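Tea and water trays in our rooms: frequently asked questions

Gulport Guest Rooms – questions answered by Kiều Giáp, who looks after the rooms

Is the bottled water really free?
Yes. I distrust the word "complimentary" as much as you do, so check your bill. Anything on the tray is included in the room rate. The snacks in the drawer are not, and the price list is in there with them.

What do I get on the tray?
A kettle, lidded mugs, bottled water and a few sachets. Some hotels call this a "beverage experience". It is a tray on a cabinet. 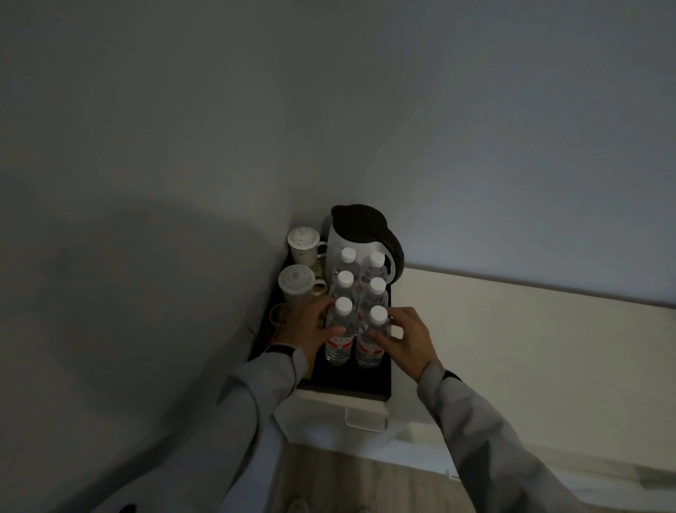
We did try a coffee pod machine in 3 of the rooms, after a salesman from Stallent promised guests would love it. Most of them asked for the kettle back. The pods cost 90 pence each and I never tasted one I would pay for.

Do I have to boil the bottled water for tea?
No, tap water is fine for the kettle. People tell me bottled water makes a better cup. My colleague Nghĩa Dương made me two cups one Sunday and I couldn't tell them apart. He says he could. I have my doubts.

Why do the mugs have lids?
To keep the tea warm while it brews. Leave the lid on for a few minutes and take the sachet out before you drink, or it goes bitter. I wouldn't believe any claim that a lid keeps tea hot for an hour.

Can I have more water?
Ring reception before 7 in the evening and we will bring up to two extra bottles per guest. After that, come down and ask at the desk.

Can I move the bottles to the fridge?
Please do, if your room has one. The small fridges are slow, whatever the door sticker says, so put them in early.
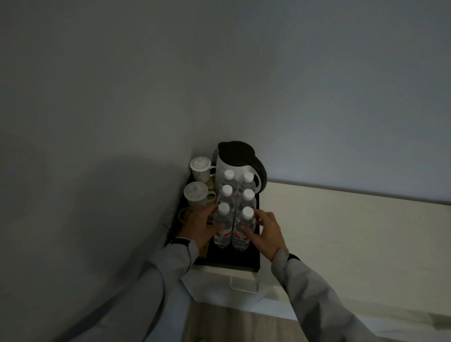
Room checks are where trays usually go wrong. A tray that looks full from the doorway can still have a bottle with a broken seal at the back, and I have found one more than once. I ask staff to put their hands on the bottles, one on each of the front pair to begin with, and work towards the kettle. Packed two across and three deep like that, the back ones are easy to miss. If you find a cap already loose, don't drink it. Tell us and we'll swap it.

Is the kettle descaled?
Every month, with Gridel powder. If you see white flakes anyway, ring us. They are harmless, but I wouldn't want them in my tea either.

Can I take the sachets home?
Yes. The mugs stay here.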